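About Cedville Community Pottery

We're a clay studio in the old Rautiainen bakery on the main street of Cedville, and we love what we do! Siiri Pelkonen started teaching in the front room with two kick wheels and a kiln she had driven home from Dinurlow on the back of a ute. Orvokki Kokkonen came to the second class, stayed behind to mop the floor, and has been teaching handbuilding with us ever since.

Last year 242 people took a course here, from total beginners to potters who sell at the Clukthorpe market (go and say hello, they're down near the bread stall). Our youngest regulars come along after school and our oldest, as she likes to remind us, was throwing bowls before Siiri was born.

What we teach

Beginners' wheel runs for eight weeks and we keep it small, so there's always a teacher close by when your walls start to wobble. Handbuilding is a bit looser – bring an idea, or a favourite mug you'd like to copy, and Orvokki will help you work out how to get there. We also run a glazing class every August, which fills up quickly because everyone wants to learn the grey-green colour on our shop shelves.

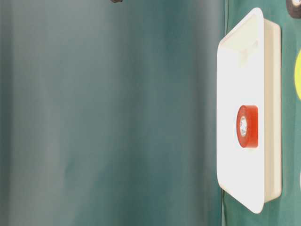

A white plastic tray with rounded corners.

Members can use the studio whenever there isn't a class on. We have 114 of them at the moment, and they've turned the place into something much better than we planned. They swap glaze recipes, argue about handles and bring far too much cake. Our kiln shelf is shared, so please put your name on the bottom of your work before it goes up for firing.

Come and see us

The studio is open to visitors on Sunday until four. Have a look around, ask anything you like and try a lump of clay if there's a wheel free. You don't need to book, but do wear something you don't mind getting muddy. Parking is behind the building, and the side door has a ramp.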